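Condulia > Members' Newsletter > Out and About

We use cookies to remember your reading preferences. Accept / Manage

An afternoon at the Lutness open day

What a treat it was to be welcomed into the Lutness workshop on Tuesday, August 18, 2026! We stayed a good 2 hours (well past the coffee, I'm afraid), and the crew could not have been kinder with our questions, even the ones we asked twice. Tidying was the theme, paper cups and all:

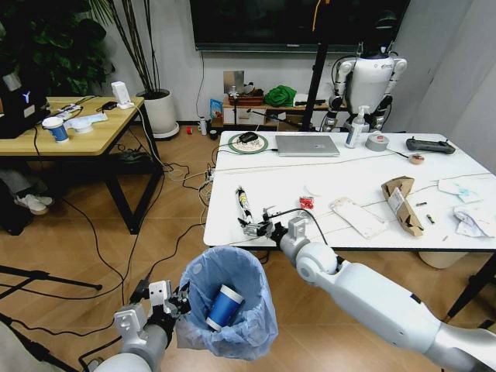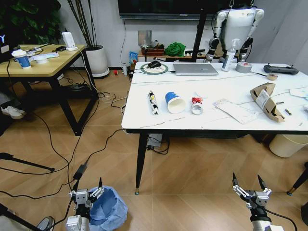

Lutness hopes to open the doors again in December, with room for 60 guests, so do put your name down early if you'd like to come along with us. Carpools will leave from the Stateo parking lot as usual.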